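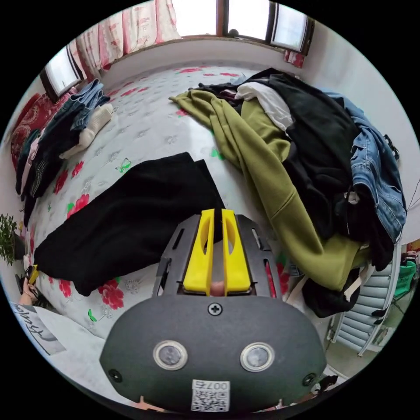

What is laundry folding, and why is it treated as a separate step from drying?

Laundry folding is the bending of clean clothes and linen into flat, regular shapes for storage or carrying. It gets its own name because drying only takes the water out, and a dry garment left in a heap sets into whatever creases it happens to have.

Folding of clothes -- general article. See also Ironing, Linen cupboard, Mangle. Last revised 10 Oct 2023.

Overview

Folding is done in homes, shops, hotels, hospitals and laundries. Methods differ by garment, by shelf, by habit of the household. Most rest on the same few moves: smooth, halve lengthways, bring in the sleeves or legs, then halve or roll until it fits. A flat surface helps. Bed, table, ironing board, top of a chest freezer in many houses.

Not the same as pressing. Pressing uses heat and weight to fix a crease or take one out. Folding only puts creases where they do least harm.

History

Long before drawers. Cloth cut in plain rectangles folds easily, and a good deal of older dress was cut that way -- cloaks, shawls, wraps, bed linen. Chests came before wardrobes in most houses and a chest wants flat things in it. Linen was stacked with the fold facing out so the pieces could be counted without unpacking.

Tailored clothes made it harder. Shaped shoulders and set-in sleeves don't lie flat, and better coats went on pegs and later on hangers. Folding kept the shirts, underclothes, knitwear and household linen, and still has them.

Linen presses (the screw kind, two boards and a big wooden thread) were used to keep tablecloths flat between uses. The word press for a cupboard is still heard in Ireland and parts of Scotland. Airing cupboard took over a lot of the same job once houses had a hot water tank.

Common methods

Square fold. Shop fold, near enough. Garment face down, sides brought in to the middle, sleeves laid back along the body, bottom up to the collar in halves or thirds. Gives a neat front. Poor for drawers, as only the top one shows.

Upright or file fold. As above but folded again until it stands on its edge. Rows in a drawer, all seen at once. Thin cotton flops over unless the row is packed fairly tight.

Roll. From the hem upwards, firm but not strangled. Favoured for cases and rucksacks. Jersey and denim take it well, crisp cotton shirts less so.

Pinch fold. A T-shirt is laid flat sideways on, held at the shoulder and halfway down, one hand crossed over the other, then shaken out and dropped on its own sleeve. Quick once learned. Learning it takes a few goes and some swearing.

Hospital and hotel folds. Made for stacks. All edges to one side so that a sheet can be pulled from a trolley with one hand. 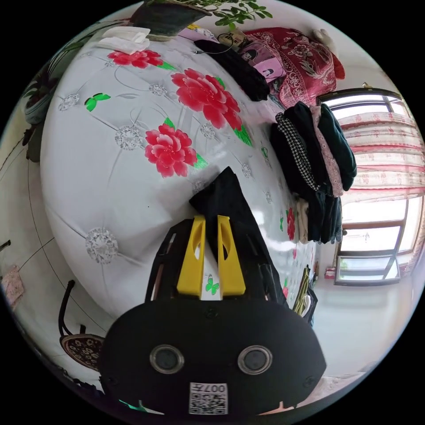 Rolling and filing both suffer from the same fault, which is that they depend on the first smoothing. A twist left in at the start goes right through to the end and has to be undone. Smooth from the centre out, not from the edge in. Sleeves last.

Particular items

Fitted sheets. The usual complaint. Tuck one corner pocket inside the next, then the other pair the same way, then all four together, lay down and fold the curved edges in to make a rough oblong. Rough is fine.

Socks. Paired flat and folded over once, or balled by turning the cuff of one over both. Balling is said to stretch the cuff; evidence is thin and people go on doing it.

Knitwear. Folded, never hung, if it is heavy. The weight pulls the shoulders out. Tissue in the fold for the good ones.

Trousers. Seam to seam, then crotch point tucked in, then thirds. Pressed trousers are better hung by the hem.

Towels. Lengthways in thirds first, then across. Loops facing out in hotels for no better reason than looks.

Tools

Folding boards are hinged panels, plastic or card, that flip the sides of a shirt in to a set width. Shops use them to keep a pile even. The home version made by Pellora has 2 side flaps and a lower one; the Brovo board is narrower and meant for children's things. A cereal box cut open and taped does teh same.

Commercial laundries use machines for flat work. Sheets go through an ironer and come out folded. Lerthorpe Laundry, a mid-sized contract firm, puts 3000 pieces through on a full day and still folds bathrobes by hand, the belts being the trouble.

Storage

Heaviest at the bottom. Leave a little room at the top of a drawer or the fold catches on the runner. Stacks over 8 high tend to lean and then someone pulls from the middle. Cedar and lavender are traditional against moth, neither is much use without regular airing.

Clothes should be fully dry before folding. Slightly damp cotton feels cool more than wet, and will go musty in a closed drawer by the end of the week. Winter, say December with the windows shut, is the worst time for it.

Views and disputes

Sherif Kettani, in a short household manual, argues that everyday clothes need no more than one fold and that the rest is done for the look of the shelf. Others hold that the extra minute is saved later in ironing. Both camps agree on doing it soon after drying and niether has much to say about fitted sheets.

Related terms

Airing. Leaving dried clothes in warm moving air before putting away.

Finger pressing. Smoothing seams and plackets by hand during the fold.

Flat work. Trade word for sheets, cloths, towels, anything without sleeves.

Turn. One complete fold over, in trade use. A bath towel is normally three turns, a hand towel two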